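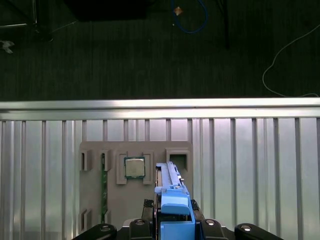 Chapter 7
Tolerances and Fits

7.1 Why dimensions need limits

No part is made to an exact size. A drawing may call for a pin 40 mm long, but every pin that leaves the machine will be slightly longer or slightly shorter than that, and no two will match if they are measured finely enough. The designer's task is to state how much variation can be accepted. The difference between the largest and smallest acceptable size is called the tolerance.

A tolerance that is too wide produces parts that do not go together or that come apart in use. A tolerance that is too narrow raises cost, because slower cutting, better tooling, and more inspection are needed to hold it. Most of the work in this chapter concerns the range between these two faults.

The following terms are used throughout.

Nominal size: the size by which a feature is named on the drawing.

Limits: the largest and smallest sizes permitted for the feature.

Deviation: the difference between a limit and the nominal size. It may be positive, negative, or zero.

Allowance: the planned difference between the smallest hole and the largest shaft. A positive allowance leaves clearance; a negative allowance gives interference.

The words "hole" and "shaft" are used in a general sense. A slot is treated as a hole and the tab that enters it as a shaft, even though neither is round.

7.2 Three classes of fit

In a clearance fit, the shaft is smaller than the hole at every permitted size. The parts can be put together by hand and may be free to slide or turn. In an interference fit, the shaft is larger than the hole at every permitted size, and force, heating, or cooling is needed for assembly. In a transition fit, the limits overlap, so that a given pair may have a small clearance or a small interference.

Consider a slot with limits of 30.00 mm and 30.20 mm, and a tab with limits of 29.70 mm and 29.90 mm. The least clearance occurs with the smallest slot and the largest tab:

30.00 − 29.90 = 0.10 mm

The greatest clearance occurs with the largest slot and the smallest tab:

30.20 − 29.70 = 0.50 mm

Both results are positive, so this is a clearance fit. Whether 0.50 mm is acceptable depends on what the joint has to do. It may be harmless in a cover and far too loose in a guide.

7.3 Plastic parts

The examples in older texts are nearly all of turned steel. Molded plastic parts follow the same rules of arithmetic but differ in three respects.

First, plastic shrinks as it cools in the mold. The mold cavity is cut oversize to allow for this, but the amount of shrinkage varies with wall thickness, melt temperature, and holding pressure. Thick sections generally shrink more than thin ones, and a part with both may warp.

Second, plastic expands with heat several times more than steel does. A tab that fits at room temperature may bind inside a warm housing. The temperature at which a dimension applies should be stated on the drawing.

Third, plastic bends. A snap fit depends on this: the tab is larger than the opening for a short part of its travel, deflects, and then recovers. The limits of such a feature cannot be judged from clearance alone, and the deflection must also be checked against the strain the material will bear.

7.4 A case from production

The records used in this section come from the Orlandini latch, a molded part made by Tosteck at its Lorovport plant. Rahel Koller and Mathias Rüegg measured 3,541 latches taken from a single production run in June. Of these, 312 were outside the limits for tab width, and all of the rejected parts were oversize.

The one-sided result is significant. Random variation about a correctly set mean would be expected to place rejects on both sides. A set of rejects on one side only suggests that the mean has shifted, and the remedy is to correct the process setting before any change is made to the tolerance. Section 7.6 returns to these measurements and shows how the shift is calculated.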